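I've had the Luken countertop kettle since February and I'm on it 17 times a day (okay, maybe not quite, but I drink a lot of tea!). It's quick, it pours without dribbling down the side, and the handle stays cool. My old Solteck took forever and screamed like a train – my sister Kristýna still has hers and swears by it.

Two gripes. The cord is short, so it lives in the one corner near the outlet. 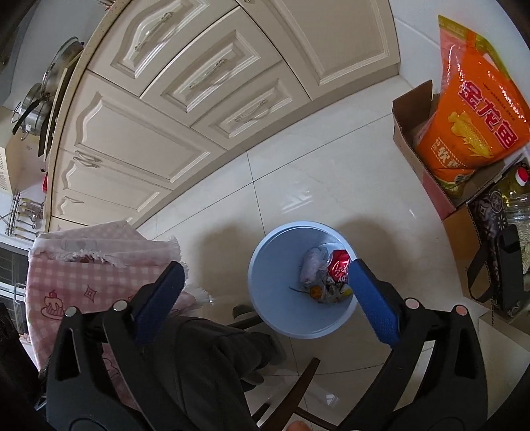
And the lid button is stiff, especially first thing in the morning. I'd still buy it again – just maybe in the green.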